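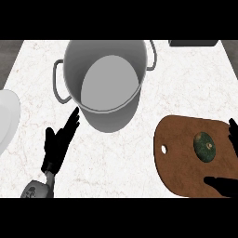

Episode labeling rules, round two: what counts as a failed demo?

Posted by jilby_sim, 10 Apr 2026

OK so we're rewriting the labeling guide for our sim kitchen set and I want opinions before I lock it. We've got 2,147 teleop episodes sitting in the queue, all two-handed humanoid stuff, mostly putting vegetables in the stockpot. The old guide (written in February, mostly by me, sorry) says success means "object in pot at end of episode" and that's the whole rule. Now I've got 3 labelers and they can't agree on anything.

What I'm proposing:

Success = object inside the pot, both hands clear of it, nothing else knocked off the counter.
Partial = object in the pot but a hand is still touching the rim or handles when the episode ends.
Fail = everything else, and you have to pick a reason from the list.

Also I want a hard rule that you never trim the start of an episode, even if the operator just hovers over the cutting board forever. Thoughts?

Phetsri wrote:
Love the first rule, hate the second. "Partial" always turns into the bucket where people dump whatever they don't want to think about. We had one at my last job and it ate a huge chunk of the data before somebody looked inside it. Make it pass/fail and put the rim contact in a separate checkbox.

trurthorpe49 wrote:
Disagree with Phetsri. A hand on the rim is a real thing you'd want to know about on hardware, because a pot on a real stove is hot! If it's only a checkbox people will skip it. Keep partial, but cap what goes in there.

And yes, please, never trim the start. Hesitation is data. I will die on this hill.

Phetsri wrote:
Then make the checkbox required, problem solved?

esau_k wrote:
Can I ask the dumb question, who decides if a hand is touching? From the head camera you can have a finger that looks like it's right up against the pot wall and I honestly couldn't tell you if there's a gap. You're in sim, so read the contacts out of the physics log and don't make a person squint at it. Labelers should only judge stuff the log can't tell them.

jilby_sim wrote:
Ugh, esau_k, that's so obvious and I'm annoyed I didn't write it down. Yes. We log contacts every step. So hand/rim contact gets filled in automatically and the labeler never sees the question. That probably kills "partial" too, so Phetsri wins by accident.

trurthorpe49 wrote:
I'm not conceding! Sim contact is jumpy. You get one step of touch, then nothing, then touch again. Put a minimum duration in the guide or you'll be flagging ghosts all day.

Samran Jitpraphai wrote:
Seconding the duration thing. Pick a number, write it in the guide, and put a version on the guide so you know which episodes were labeled under which rules. We skipped the version part once and had to redo 49 episodes by hand, which was a miserable afternoon.

Also, what happens if the veg goes in and bounces out? Your current wording only looks at the end.

jilby_sim wrote:
Bounce-out is a fail with its own reason code. And if it goes in on the second try it's still a success, but we record the retry.

Zuleica Brandão wrote:
I'd split retries out completely. A clean grab and a fumble followed by a grab teach pretty different things, and if they share a label you have to go digging later. Otherwise I like it. Are you having 2 people label each one?

jilby_sim wrote:
Two on the first batch, then one plus spot checks if they agree enough. I'll do retries as their own label, fine. Draft goes up tonight, with a version number on it, and trurthorpe49 can pick the contact duration.

trurthorpe49 wrote:
Oh no. OK, give me until tomorrow.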